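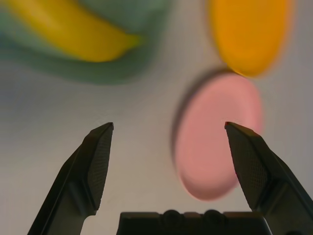
Sport Business and Regulation
Unit 6: Weight cutting, short-notice bouts and what the numbers can't tell you

Read this before the seminar. It replaces the old handout, which took promoters' press material a good deal more seriously than it deserved.

1. The standard story

The story you will hear on any broadcast goes like this. A fighter is big for the division, drops the extra weight in the last few days, makes the limit, rehydrates and walks into the cage with a size advantage. Commentators treat this as a skill. Some coaches do too.

Be careful with it. If both fighters cut the same amount, the size advantage cancels out and both of them have been through a miserable week for nothing. The story only works if one side cuts more than the other and recovers just as well. Ask for evidence of the second part. You will mostly get anecdotes.

2. The Hiltside records

Our main case is the regional promotion Hiltside, which kept weigh-in and fight-day weights for 75 bouts. The summary sheet says the heavier fighter on fight day won 60 percent of the time. Hiltside's own write-up calls this "clear proof" that cutting pays.

Problems, in no special order:
The heavier fighter was often also the house fighter. House fighters tend to get favorable matchups.
Bouts that fell through after a missed weight are left out. A failed cut is the very thing we want to know about.
Fight-day weights were taken on a voluntary basis. Who says no to the scale, and why?
There is no column for short notice.

The last one matters a lot. A fighter who steps in late may have had no proper camp and a rushed cut on top of it. If he loses, was it the cut, the camp or the opponent? The sheet can't say.

3. Short notice and pay

Promotions like to describe the late replacement as a favor that gets remembered. Sometimes it is. Look at the Covby contract in the reading pack, though. The replacement gets a flat bonus of $700 and no promise of another bout. A loss counts on the record the same as any other. The phrase "future consideration" appears in the contract twice and is defined in neither place.

Compare the Bhuiyan agreement, which guarantees a second bout within a set period. It is a better deal on paper. Check the medical suspension clause before you praise it.

4. Hydration testing

Several gyms now want hydration tests at the weigh-in. The Fasance protocol is the one most often quoted. Its supporters say it ended extreme cutting in the shows that adopted it. What they can show is that fewer fighters failed the test over time, and that could mean safer habits or better ways of passing.

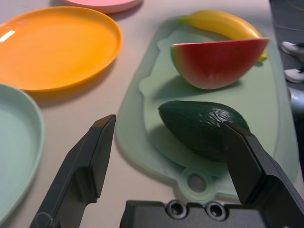
Does a passed hydration test show that a fighter didn't cut weight?
It shows only that the sample met the standard when it was given. A fighter can cut early, drink enough to pass and still be well below normal weight, or start cutting again if the scale comes after the test.

5. For the seminar

Bring one page on the Hiltside sheet. Pick a single missing column, say how you would collect it, and say who would have a reason to fudge it. Don't write about whether cutting should be banned. We get to that in November, and most first drafts on the subject are opinion with a footnote.

Reading: the Covby and Bhuiyan contracts in full, Fasance protocol sections on timing and retests only.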